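Category: Research / Cloth Handling
Questions about the Dasosora study

What was the study trying to find out?
Whether a robot arm can pick up a garment by following a seam to the point where it ends, using only the camera at its wrist. Checked cloth was included on purpose. Its printed lines can look like seams to the software.

How many attempts were there?
The Nidton lab ran 1,597 grasps on 32 garments. Each garment was laid flat on a white table before every attempt.

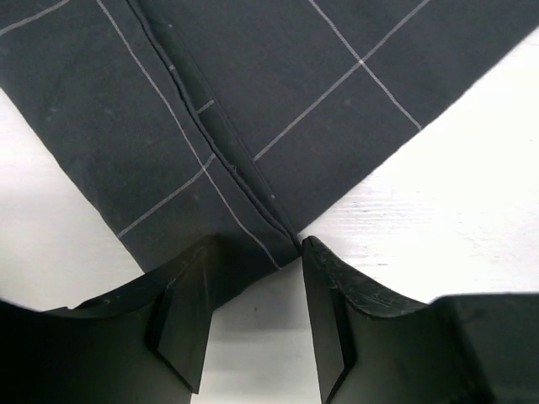 Attempts were scored on the lift alone. If the cloth stayed in the fingers for three seconds, it counted as a success.

Did the pattern cause problems?
Yes. On 27 of the garments the seam was found reliably. The rest were mostly checks, where the arm sometimes followed a printed line.

Can I use the data?
Not yet. Zisdale is checking the labels and we plan to release them in December.

3 comments | 27 shares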